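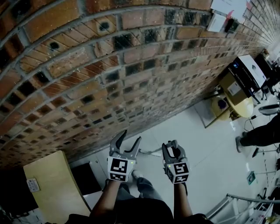 Faisal Afridi wrote to me that I should have paid for the inspection before the insulation went in, and that an inspection at the end only tells you about the paint. He wrote it in the comments under my last post, and I have thought about it for most of a week. I think he is right, but I want to explain how we came to do it in the other order.

When we signed for the apartment in Prurkau, the building was still a drawing and a fence. The developer, Farnska, gave us a folder with the payment steps. There were four payments, and after each one we received a letter saying that the stage was complete. I believed these letters. In my country a letter with a stamp means that a person went and looked, and it did not come to my mind that the letter can be made by the same office that wants the payment.

The first time we were allowed inside was 6th July. By then the walls were closed, the bathroom was tiled and the floor was covered with cardboard. A young man from the sales office walked with us and was very polite. He showed us the sockets. I asked him about the pipes behind the bathroom wall, and he said they were tested. I asked if there was a paper about the test, and he said he would send it. I am still waiting for this paper.

After this visit my wife said that we need somebody who works for us. I called three inspectors. Two of them did not want to take a new apartment, only old houses. The third was Cameron Pryor, who could come in nine days and asked for 400, travel included. I thought it was a lot of money for one morning. Now I think it was the cheapest part of the whole purchase.

He stayed almost four hours. He did not talk much. He put a level on the floors, he opened and closed every window, he ran all the taps at the same time and listened. The list he sent us had 31 points, and most of them were small - a door that touches its frame, a missing cover in the fuse box, silicone that was not finished behind the toilet.
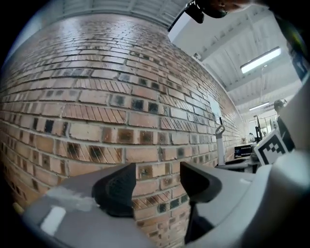
Two points on the list were not small. The balcony floor had its slope toward the door and not toward the drain, so the rain would come to us. And the ventilation in the bathroom did not pull any air. He held a piece of tissue against the grille and it fell down. To find the cause, somebody had to open the ceiling, and this was the moment when I understood the comment of Faisal. Before the ceiling was closed, you could look up at the duct with a flashlight. Now we had to write letters about who pays for the hole.

Farnska answered that the apartment had passed the official inspection. This is true, I have seen the certificate. But when I read it slowly, with a dictionary for the technical words, it was only about fire safety, stairs and electricity. It did not have one word about the slope of a balcony.

In the end they sent a small company called Minhas, and the workers were good. They cut the ceiling, and the duct was lying there without any connection to the main one. They joined it in less than one hour. The ceiling took much longer, because it needed to be closed, dried and painted, and the paint was a different white, so they painted it again. The balcony is promised for October. I have this promise in writing, and I also kept back 659 from the last payment until it is done, which our contract allows in paragraph 12. Please check if your contract has something similar before you do this.

If your building is still open, ask now for a date when you can come with your own inspector before the walls are closed. Ask by email, so you have the answer saved. Some developers will say no because of insurance, and then you can offer to wear the helmet and sign their form. Our neighbors on the second floor did it like this and it was no problem for them.

I will write again when the balcony is finished, with the costs for everything in one table.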